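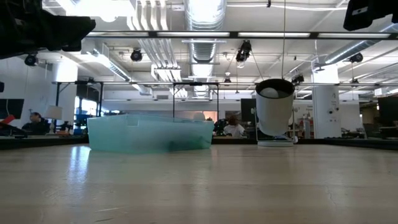
Since January I've had the two-arm bench helper from Vurier on trial, and readers keep asking if it's worth the money, so I've pulled my notes together into some tips. First the price, because that's what you all want to know! The kit lists at $2,625, arms, grippers and stand included, and the Cestora care plan adds $159 a year. I haven't bought the plan.

Start with plastic bins. Mine came with instructions to practice on foam blocks, and I got bored with those in one evening. A wide, shallow bin with walls that flare out a little is much better practice, and it gives you somewhere to put things afterward. See-through plastic took me longer to get right than solid colors did, so if you have both, do the solid one first (I did it backward and lost a Saturday's worth of patience).

Watch the glare. A shiny tabletop throws light back up at you, and my setup got fussy every afternoon until I moved the table sideways to the window. If you use a small spotlight on a stand, tip it away from the work area and leave it there. Every time I nudged mine I ended up running the setup again, all 13 steps of it.

Put something down if you love your table. Wood scratches, and blunt black fingers pressing down on a bin will drag grit along with them. I wipe with a damp cloth, dry it, then lay a thin cork mat from Hidudell under whatever I'm working on – the cheap one is fine.

Tape your parking spots. Two little corners of masking tape for each bin, and you can set everything back in the same place after dinner. The Kelmendi app lets you save the layout too, though the save button is hidden two menus down and I still go hunting for it.

Would I pay full price? Not yet. For sorting screws and clearing up after a messy project it's lovely, and I'd miss it. At $2,000 I'd have my card out already. The trial runs a few more weeks, and I want to try it on jar lids next – send me your lid tips if you have any!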